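Kitchen Helper Wanted for the Rahimi Canteen, Farkdale
Part-time, start in November

The Rahimi canteen is a small lunch place on the ground floor of the Vidden building in Farkdale. We are looking for one person to join us in the washing-up and tray area.

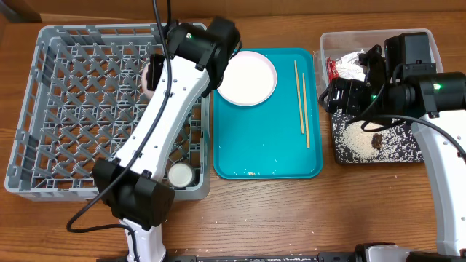 The work is simple to explain, but it needs a person who likes order. We serve lunch on trays, and rice is on the menu every day. When the guests have finished, the trays come back to us. You will clear them, put the cups and bowls in the dish racks, wash, and bring everything back to its place before the next group comes in.

Your tasks will be:
Clearing and wiping the serving trays
Loading and emptying the dish racks
Filling the rice containers and closing them well
Wiping the tables and the work surfaces
Helping with vegetables when the washing-up is done

We have our own way to load a rack. Cups go in the corners and plates stand between the pegs, with the large ones at the back. Bontu Admasu, who leads the kitchen, will show you this on your first day, and you will work beside her for the first 14 days. You do not need a certificate or former kitchen work. We can teach the work, but please come on time and tell us early if you are ill.

The shift is from late morning until the middle of the afternoon. You must be able to stand for some hours and to lift a full rack. Some English is necessary, because the labels and the cleaning plan are written in English. In the kitchen you will also hear Persian, Amharic and Tagalog – you are welcome to add one more.

We offer a paid trial shift, a warm lunch on each working day, an apron and non-slip shoes. Pay is 235 per week before tax, and it is paid every second week. If you live in Zernside, the bus stops across the street from us.

To apply, please write a short letter by hand or by computer. Tell us which hours are possible for you and if you have worked with food before. A photo is not needed. Leave the letter at the counter for Yasaman Mahmoudi, or send it to Rahimi Canteen, Box 621, Farkdale. The last day for letters is November 12, 2018.

Questions about the hours can be asked to Arnel Malabanan, at the counter after lunch. Please do not come during the serving time – we will not be able to talk with you then.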